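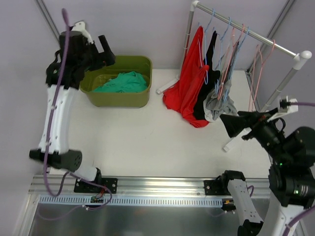 *Fig. 1. Two-arm cell, laundry task. Left gripper over the basin, right gripper at the gray garment.*

Session 7 handout, Robot Manipulation Lab, 17 Nov 2021
Notes typed up by Oriana Navarrete, corrections to Hortensia Quiroga please

## Where we are

- Team Rornstead has the cell this week, Team Zurneris next.
- Task = move garments between rack and basin, both arms. Cloth only, no rigid parts till March.
- Rail is shared. Both arms bolt to it, so a bump on one side shows up on the other. Re-check zero on BOTH after any hard stop.

## Why cloth is annoying

1. No fixed shape. A pose for a box is six numbers, a pose for a shirt is... pick your own simplification and write it down.
2. Overlap. The black garment partly covers the red one in Fig. 1. Segmentation by color is OK there, two dark shirts would be a different story.
3. Hem grasps vs shoulder grasps. Hem is easy to reach but the hanger can come along with the pull. Shoulder is tighter, less room for the fingers.

Gervasio's question from class: why not pull straight down? Try it in sim first. Hanger hook geometry matters, you usualy want a small lift before the pull.

## Arm roles

Right = rack side. Left = basin side. Handover somewhere in the middle, keep that part of the table clear. Only one arm in the handover zone at a time unless the script says `sync`.

Cables: leave slack at the joints, look at the loops before you run anything. Purple ones go all the way up to the grippers.

## Numbers for the homework

- Speed cap: 60 percent for the first run, 70 after sign-off by Nahuel Retamal
- Logged episodes so far: 389
- Target before the Brurville demo: 522
- Episode with a dropped garment still counts, tag it `drop`, dont delete it

## Homework

a) Draw the state machine for one garment, rack to basin. Include the failure branches.
b) Pick a grasp point on the gray garment in Fig. 1 and defend it in one paragraph. Then pick a worse one.
c) Read Núñez notes, part 2 only. Skip the friction appendix.

Hand in to Soledad Leiva, paper or PDF. Late ones go to the bottom of the pile.

Next time: regrasping, and the empty hangers problem (how do you tell "done" from "cant see it").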